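Ziso Grant - Spring Progress Report
Clurkstead Student Robotics Club
2024-05-17

We have a robot that can get a hand into a waste bin, and the club is thrilled! When your support started in November we had a plan, a borrowed corner of the student center and plenty of opinions. The project, which the students named Gurkon, now meets twice a week, and its goal hasn't changed: teach a two-armed robot to tidy an ordinary room. Most of the spring went into the hands and how close they can work to things.

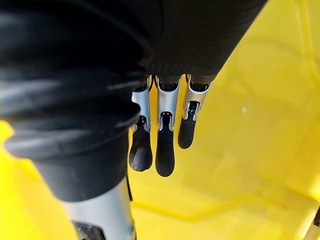

Hand with knit covering and metal-backed fingers, over yellow plastic.

We have logged 2,643 practice runs so far. The students sort every run themselves, and the arguments over what counts as a good grasp have been some of the best teaching moments of the year. 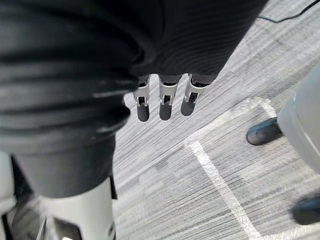 Repeatable starting positions were the big lesson of the term. Early on, each student set up the room a little differently and the results were hard to compare. We now work from the white tape lines on the carpet, and anyone on the team can reset the room without asking - a small change that made our notes far easier to read. The Malik software we use for logging also got a simpler start screen, written by two first-year students.

Bags are still our hardest item. They fold, slide and cling, and we expect to spend much of the summer on them. 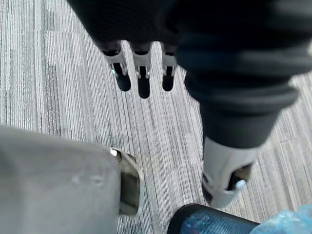 Report prepared by the Faculty Advisor, Clurkstead Student Robotics Club

Spending is on track. We have $600 left in the parts budget, set aside for spare fingertips and cables. We would also like to run two open evenings for local middle schools, using supplies we already have.

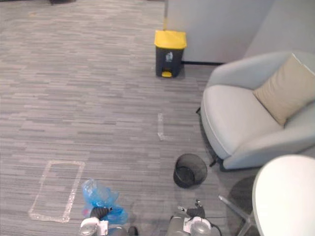
What will the club work on next?
Fitting a fresh bag into a bin from start to finish, with students taking turns leading the sessions.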